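**Handling cells** at the Prandton returns center are small white-walled enclosures in which paired robot arms lift, turn and pass consumer goods that were formerly handled only at sorting benches. The cells were supplied by Clollico and entered regular use in July 2019. They are a frequently cited case in regional writing on warehouse automation, mainly for their effect on job grades and shift patterns.

## Background

Prandton receives returned goods from retailers in the Bristesitz district. Until 2019 each item was unpacked, inspected and graded by one person at one bench. Bench workers were paid by the hour with a piece bonus above 100 items per shift. Soft, tangled or corded goods took longest to handle and were often set aside until the end of a shift.

## Equipment

Each cell holds 2 arms, mounted side by side on a white board at the operator's edge of the enclosure. The links are white, the joint modules black, and the cabling follows the outside of each arm. Aluminum rails border the floor at the left and right.

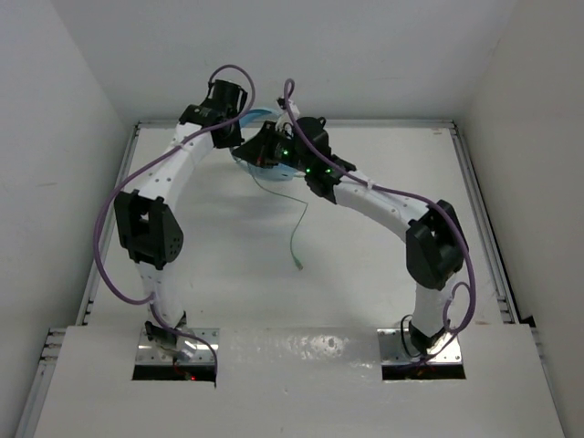 Both arms can reach the center of the floor, so an item may be held from two sides or passed across. Clollico's operating manual treats the two-sided hold as the default for anything with a loose cord. Items that fail three attempts are returned to a bench.

## Changes in work

The bench grade was closed to new entrants in the first year. Existing staff were offered the post of cell attendant, which covers loading, clearing stoppages, checking cable ties and recording faults. The site employed 591 people at the time of the change. Most reductions came through unfilled vacancies.
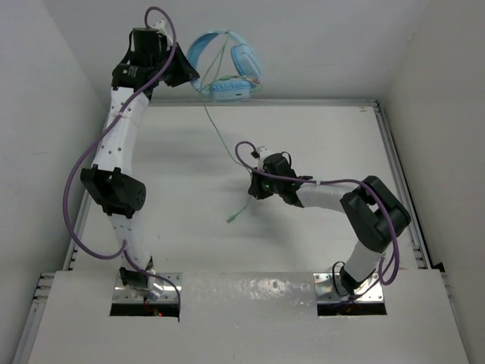
Attendants are paid a flat hourly rate, and the piece bonus no longer applies. Lifting and repetitive wrist movement decreased under the new grade; time spent watching equipment increased. The Alaoui report, a workplace study published in 2021, recorded complaints of monotony and of reduced contact between neighboring stations. It also found that final grading decisions had stayed with people, as had nearly all work on damaged packaging.

Training lasts two weeks. Early attendants received only three days, a figure later raised after a rise in unlogged stoppages.

## Output

Combined throughput of cells and benches was about 4,000 items per day as of 2 Jan 2022. Separate figures for the cells have not been published.

## See also

- Reverse logistics
- Bimanual manipulation
- Job grading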